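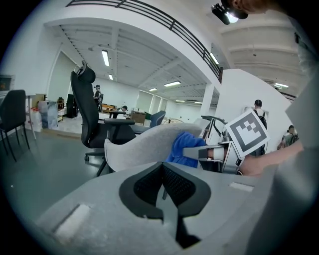 Rogério Figueiredo wrote to us after the last report that the evening course in Grinby should begin later, as many of the learners come directly from their shift and miss the first exercises. We have followed this remark. From March the course will start at a later hour, and the same change is under discussion for Kakov.

Progress report on the adult literacy and workplace English program
Submitted to the Meireles Fund, 11 November 2025

1. Enrolment
In the present period 136 learners were enrolled at the two centres, Grinby and Kakov. The Kakov centre took longer to fill, because the local bus timetable was changed and the notice of it reached us late. A waiting list of 28 persons exists for the beginner level. We do not wish to enlarge the groups, so these persons have been offered a place in the next intake.

2. Teaching
The beginner level now uses everyday papers as its main material: pay slips, rental forms, letters from school, labels on medicine. The teachers report that learners bring their own papers to the lesson more often than before. The spelling part remains difficult for those who did not finish primary school in their first language, and for them we have added 6 hours of individual support per term.

The intermediate level works with the Sateo reader. The chapters on workplace safety are well received. The chapter on banking is out of date, as it still explains how to fill out a cheque, and we have written a replacement of four pages. We would be glad to send it to the Fund for comment.

3. Staff
Wellington Magalhães has taken over the coordination at Kakov. One teaching position at Grinby is still vacant and the hours are covered by colleagues, which cannot continue through the whole winter.

4. Expenditure
Spending is within the approved budget. The line for printing is nearly used up, and the line for child care is underspent. We ask for permission to move the remaining child care money to printing before the end of the term.

5. Next steps
The oral assessments will be held in the last two weeks of term. The results will be included in the next report, together with the attendance tables for both centres.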